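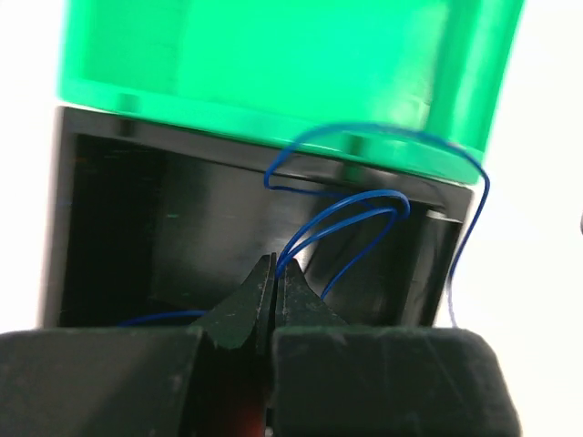
Green plastic container above a black open-fronted one.

Stores and Supply: Reorder points for low-value stock

The January review of the Tistberg parts store covered 1,210 active lines. Of these, 321 are classed as low-value consumables: screws, washers, cable ties, crimp terminals, fuses and similar items. They account for a very small part of the stock value and a large part of the purchase orders raised. The review looked at whether these lines should stay on the per-issue booking used for everything else, and concluded that they should not.

Under per-issue booking, each withdrawal is entered in Gommont against a job number. For a motor or a valve this works well. For a handful of M4 washers the entry takes longer than the withdrawal, and in practice many entries are skipped or made at the end of the shift from memory. The recorded balance then drifts above the physical balance. The system sees no reason to reorder, and the shortage is found by whoever opens the drawer.

Low-value lines are therefore moving to a two-bin method. Each line has a working bin and a reserve bin, both filled at setup. Parts are taken from the working bin only. When it is empty, the card at the bottom goes into the reorder tray and the reserve bin becomes the working bin. One booking is made per replenishment. Issues are no longer recorded against jobs, and the cost is charged to the workshop as overhead.

The size of the reserve quantity decides whether the method works. It has to cover demand over the full replenishment time plus an allowance for variation:

Reserve quantity = (average daily use x replenishment time in days) + safety stock

Replenishment time is counted from the moment the card reaches the tray to the moment the parts are on the shelf. This is longer than the supplier's quoted lead time. Cards are collected twice a week, orders are released the following morning, and goods-in needs time to check and put away. For the standard fastener range from Claltska the working figure is nine working days, of which the supplier accounts for fewer than half.
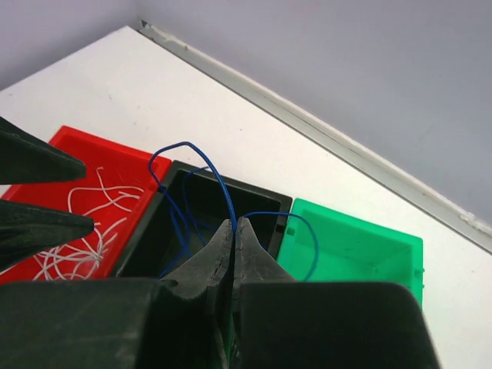 Safety stock was the part of the calculation that caused the most discussion. Edvin Midtbø, who prepared the usage data, first used the standard deviation of daily demand. This gave poor results for lines drawn in batches. A terminal that is used only when a control cabinet is wired may show no demand for several weeks and then a full bin in one afternoon. The average is low, the daily deviation looks moderate, and the calculated reserve will not complete a single cabinet.

For such lines the reserve is now set at the largest single-job requirement in the past year, or the formula result if that is higher. Supplier pack sizes are then applied, rounding up. Rounding has a larger effect than expected on slow lines: a reserve of 40 supplied in boxes of 500 becomes a reserve of 500, and a second box in the working bin may represent several years of use. Where this happens the line is removed from the two-bin list and held as a single box with a visual minimum marked on the inside wall.

Three groups of items are excluded for other reasons. Adhesives and sealants have a shelf life and need date control. Certified fasteners must remain traceable to a batch, so per-issue booking continues. The third group is anything drawn by both the workshop and the field crews, where a shared bin would make the usage figures meaningless for either.
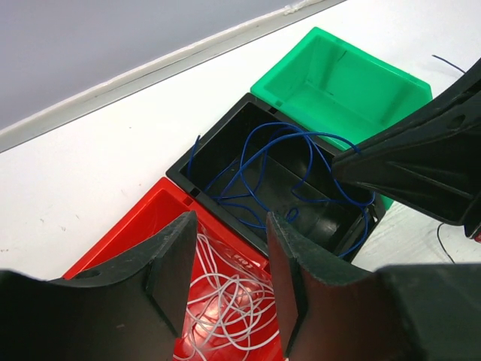
Open bins set out in a row, with green the farthest away.

Cards carry the part number, description, bin location, reorder quantity and a barcode. They do not carry the supplier name. The previous cards did, and had to be reprinted when the cable tie contract moved to Ông.

The main weakness of the method is loss of cards. A card left on a bench gives no signal, and the line will run until the reserve is exhausted. Märta Lie will carry out a walk-through every month, comparing empty working bins with open orders. Any empty bin without a matching order is treated as a lost card and a duplicate is issued from the register. The number of duplicates will be reported by aisle.

Reserve quantities will be recalculated twice a year. Between reviews, a change to a single line can be requested from the stores counter with the part number and the expected quantity per job. Temporary increases for a known project should be ordered separately against the project and kept out of the bins, so that the usage history is not distorted.

Conversion starts with the fastener aisle, followed by electrical consumables. Lines that have not yet been converted stay on per-issue booking until their cards are in place.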